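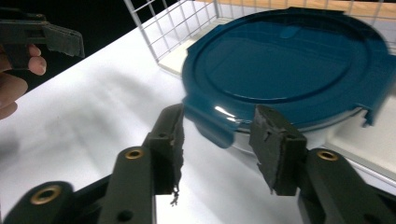 Glass tubs with clip lids are all the same tub, a reader called Droltolwood wrote under my last piece, and anyone who pays extra for the name is paying for the sleeve. I have some sympathy with that. I've also thrown away enough split lids to want to check it, so I bought a round Nuchit with my own money and used it every working day for 17 weeks.

## What the sleeve promises

Quite a lot. "Locks in freshness" is there, as it always is, along with a claim that the seal keeps food good for "up to twice as long". Twice as long as what? A plate with nothing over it? I looked on the Nuchit site and found no test, no method and no small print, only the same line in a bigger font.

It also says the lid is fine for 2,712 openings. I quite like the cheek of that. Opened and shut once a day, it would take over seven years to prove them wrong, and by then I'd have lost the receipt.

## Soup, mostly

My main use was lunch. Leek and potato, lentil, a thin tomato thing that gets into everything. I carried it on the bus to Greldale in an ordinary rucksack and it leaked twice. Both times I'd filled it too near the top and shut the clips in a hurry, so call that my fault if you're feeling kind to the maker. My old Clolance box forgave me for the same carelessness for years, and it cost less.

Filled sensibly, it stayed shut. Even on its side, even with a laptop leaning on it.

The seal is a loose ring that sits in a groove in the lid. You can get it out with the handle of a teaspoon, and you should, about as often as you can bear to. Mine had a brown line under it by the third week. The instructions say "dishwasher safe" and leave it there, which I think is a bit sly, as the dishwasher never got near that brown line.

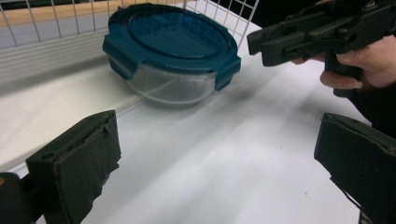

Can you put it in the microwave with the lid on? Only with the clips undone and the lid resting loose on top, and I'd sooner take it off and use a saucer.

Smell is where glass earns its keep. I left half a curry in the Nuchit for three days, washed it once and put cut melon in it. The melon tasted of melon. The lid was another matter: hold it to your nose and there was still cumin there a fortnight later. It never seemed to get into the food, but I wouldn't store a sponge cake under it.

## The things that annoyed me

- It's heavy. The kitchen scales say 838 g empty, and that's before you've put any lunch in it.
- Being round, it wastes fridge space. Two side by side leave a gap that's only good for a lemon.
- Spare lids are sold in packs of 9, all one size. I can't think who has nine bowls and no lids.
- The clips are stiff first thing in the morning, straight from the fridge. They ease off after a minute on the worktop.

## Is Droltolwood right?

Partly. The bowl itself I couldn't tell from the Clolance one with my eyes shut. The lid is better made, and the clips haven't gone white at the bend, where my cheap ones always start to crack. If that holds for another year I'll admit the extra was worth paying. Seventeen weeks doesn't show it, whatever the five-star reviews say after one weekend with a pasta salad.

For now I'd buy one on offer and not at full price. I wouldn't bother with the set, as the smallest size holds little more than an egg cup's worth of dressing and the biggest won't go on a normal fridge shelf without moving the milk.

Three stars out of five. I'll look at the clips again in December.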